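Wullcombe script pack, README

Wullcombe is a webcomic in four chapters. The pack holds the finished scripts, the page thumbnails and the colour notes for chapters one to three. Chapter four is still being written and will be added in June.

Story and scripts are by Thaís Evangelista. Lettering uses the Stirken font, which you need to install before opening the page files.

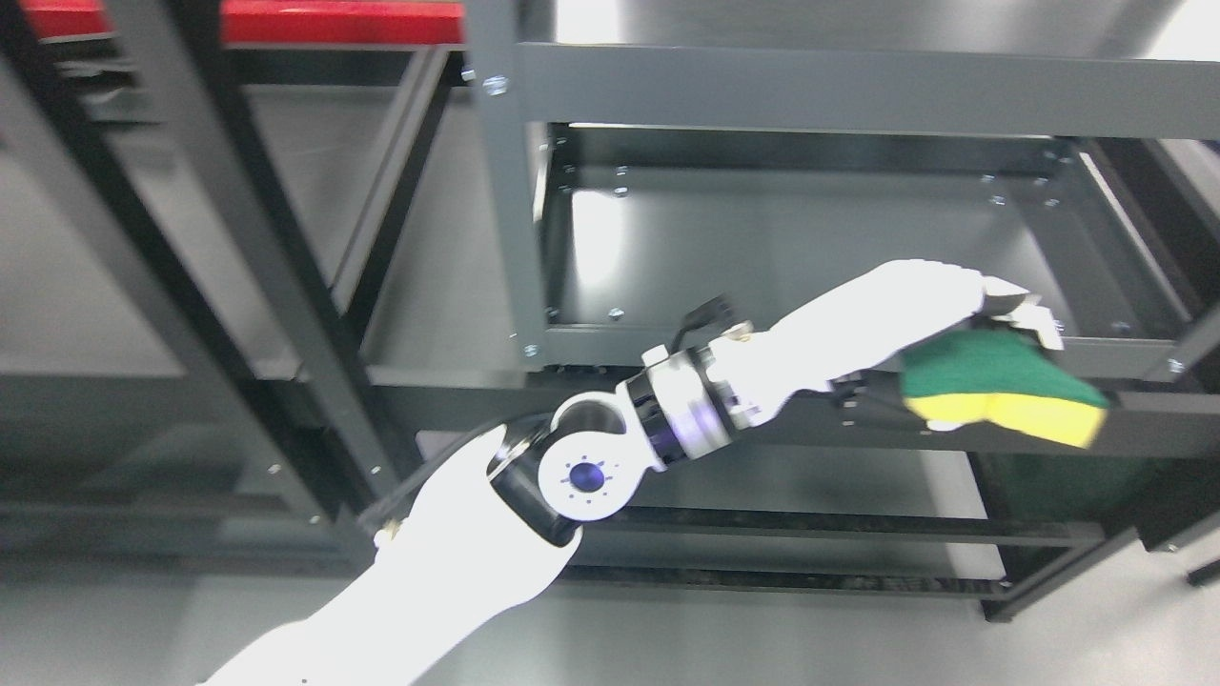
Each chapter folder has a script, a thumbnail sheet and a palette. Props and machines have their own reference folder. Driresell's lamp in chapter two is blue-violet. Older palettes have it too green, so please don't use them.

Fan translations are welcome. Keep the name Karabulut as it is in every language. Printed runs of up to 1,000 copies are fine if they are given away free.

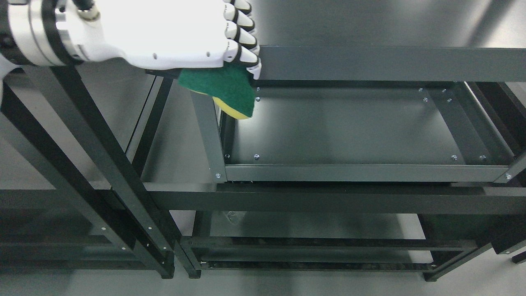 Hand holding a green and yellow sponge, dark grey shelving.

Known problems: page 7 of chapter three has two balloons in the wrong order.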